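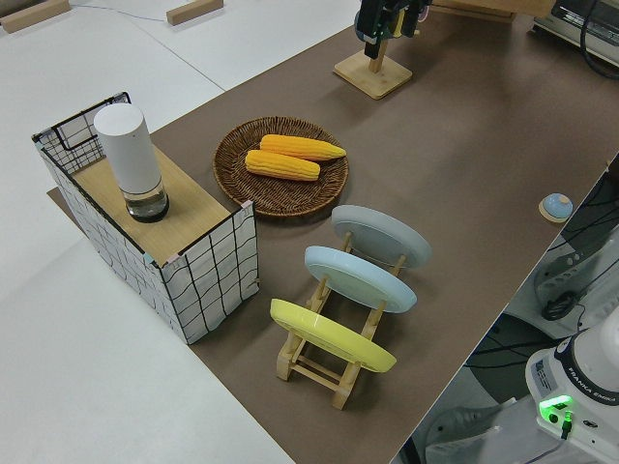 Countertop oven instead of the big oven — does it save anything?
Kitchen & Small Appliances > Running costs
Page 1 of 1

mapleknob
Posts: 554

My utility, Verkholm Power, put a flyer in with the January bill. It says a family that moves its everyday baking from a full-size oven to a countertop one can save 122 dollars a year. There's a coupon on the back for a Farken countertop oven, which made me suspicious right away.

I don't buy it. Our big oven gets used maybe four times a week. Even if the little one used no power at all I can't see where 122 dollars comes from. The flyer has a tiny asterisk next to the number and no matching asterisk anywhere else on the page. I looked on both sides.

Has anybody here measured this? With a meter, I mean, not "my bill seemed lower."

gridlock_gus
Posts: 2038

Yes and no. I had a Trirance plug meter on my countertop oven for a whole winter. It uses a lot less per meal than the wall oven, no argument there. Small box, less air, less metal to heat. But a lot less of a small number is still a small number. Ovens are not where your money goes. Look at your water heater and your dryer before you buy anything.

I have gas heat, so your house may be different.

pie_crust_denier
Posts: 61

Strong disagree with the "ovens don't matter" crowd. We bake nearly every day, two teenagers, frozen everything, and when I quit heating the big one for six fish sticks I noticed it on the bill the very next month.

Also the kitchen doesn't turn into a sauna in summer. If you run AC you're paying for that heat twice. People always leave that out.

mapleknob
Posts: 554

"Noticed it on the bill the very next month" is exactly what I said I didn't want. Which month? Was it warmer? Were the teenagers at camp?

I do take the AC point. I hadn't thought of that one and it's fair. But the flyer doesn't mention AC either, so they either counted it without saying so or they didn't count it at all.

pie_crust_denier
Posts: 61

They were home. Trust me, I'd know.

slowtoast
Posts: 907

Can I push on a different part of this? Everybody compares one countertop oven against one wall oven for the same dish. That isn't how I cook. Sunday I do a tray of vegetables, a chicken and some kind of dessert in the big oven, one preheat for all of it. If I did that in the small one it would be three rounds back to back, and I'd be eating dessert at ten at night.

So the small oven wins for a single potato and loses for a real dinner. I've never seen a savings claim that says which one they mean.

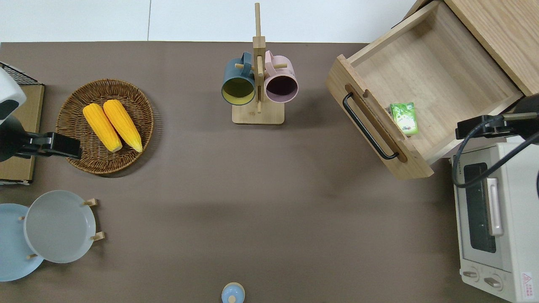 And then there's all the stuff people cook in it that never needed an oven in the first place. Corn on the cob is my favorite example. My sister-in-law roasts it for 34 minutes because the recipe booklet told her to. Corn takes three or four minutes in the microwave in its own husk and it's better. You can't call it savings if you compare it to the dumbest way to do the job.

gridlock_gus
Posts: 2038

Microwave beats both for anything wet. Corn, potatoes if you don't care about the skin, leftovers. Always has. There's no coupon for it because you already own one.

butterfat
Posts: 15

Sorry but microwaved corn is not better. It's fine. Roasted has flavor. I'll pay the extra few cents, whatever it comes to.

slowtoast
Posts: 907

Then you're paying for flavor, and that's a great reason. Just don't tell me it's efficiency.

tin_whistle
Posts: 330

Went digging on the Farken site. The savings page points to a "household study" by an outfit called Chraibi Consulting. I found a summary. No full study that I could get to. It covered 9 homes. All nine got the oven for free and wrote down their own cooking in a diary.

Nine homes! And they knew what it was for. If you hand me a free oven and ask me to keep a diary about how great it is, I'm going to use the oven.

mapleknob
Posts: 554

Thank you, that's more than I expected to get. Does the summary say what they were cooking with before?

tin_whistle
Posts: 330

It says "conventional electric range." Nothing on age or size. It does say the biggest saver in the group had been using their old oven twice a day. So I'd bet one house is dragging the average up. It doesn't give the other eight.

pie_crust_denier
Posts: 61

A small study isn't the same as a wrong one though. You're all acting like they made it up. The direction is right, even Gus says so.

gridlock_gus
Posts: 2038

Direction is right. The number is advertising. I can hold both of those in my head.

For what it's worth, my own winter with the meter came out at roughly a dollar and a half a month less than what I figured for the wall oven, and the wall oven side was me doing arithmetic off the label. You can't put a plug meter on a hardwired oven. So take my number with salt too.

butterfat
Posts: 15

One thing missing from all this is that the oven costs money. Even with the coupon. And mine has a timer dial that quit after two years, so now I use my phone. If it dies in year four you have to spread the price over four years and then see what you saved.

Counter space too. Mine takes up the only good spot by the outlet and the dish rack had to move.

mapleknob
Posts: 554

OK, where I've landed. I'm not buying one for the money. I might still want one for July. I called Verkholm on Wednesday and asked about the asterisk. The person on the phone hadn't seen the flyer and offered to sign me up for paperless billing.

tin_whistle
Posts: 330

Did you take it?

mapleknob
Posts: 554

No. I like having the flyers to argue with.

slowtoast
Posts: 907

If you do get one, check that your quarter sheet pan fits with the door shut. Mine was listed as fitting and it's off by the width of the rim. Measure the inside with a tape before you throw out the box.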